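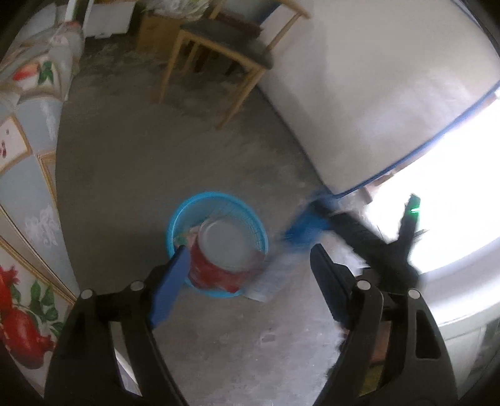 Hand gripper, garage build, part 3

Posted 2022-05-19

Quick dump of where this is at. Parts 1 and 2 are on the old page, I'll move them over when I get time. Short version for anyone new: trigger grip, two curved fingers, camera looking down past them so the arm can learn from whatever I pick up by hand. Arm is still in its box at Noémi's.

Fingers are black, printed at 95 percent infill. Lower infill flexed too much. Four sets before this one, all in the scrap bin. Print took all night and the first one lifted off the bed so really two nights.

Blue pads on the inner faces. Cut from a Grudden sheet, glued, clamped overnight. Left one went on first try. Right one I redid, glue squeezed out the side and got on the hinge.

Silver bolts up near the tips. Wanted the low profile ones, Jillstead was out. These stick up a bit, fine for now.

Whole thing weighs 590 grams with the camera on. Too heavy!! Wrist gives up before the battery does. Want to get 50 off it just by hollowing the handle, havent tried yet.

Floor runs so far: plastic basket, pick something out, put it back, move the basket, go again. Round things are easy. Paper flat on concrete is the worst, fingers just skate over it. Might try a thin lip on the tips.

43 runs saved, Noémi Kocsis is going thru them and tossing the ones where I moved too fast. Its a lot of them. She says slow down, I say I am going slow.

Wide lens bends everything at the sides, chair legs go all splayed. Ruangrit mount puts it lower than the old one so you see more finger and less floor. Undecided. Bright spots still blow out too, need to lock the exposure before the next batch.

To do
lighter handle
lip on the tips
second pair of pads, spare
cable clip, the tape keeps comming off
ask Ondero about the return on the dead motor

Arm goes on the bench in August if the bench is done. More pics then.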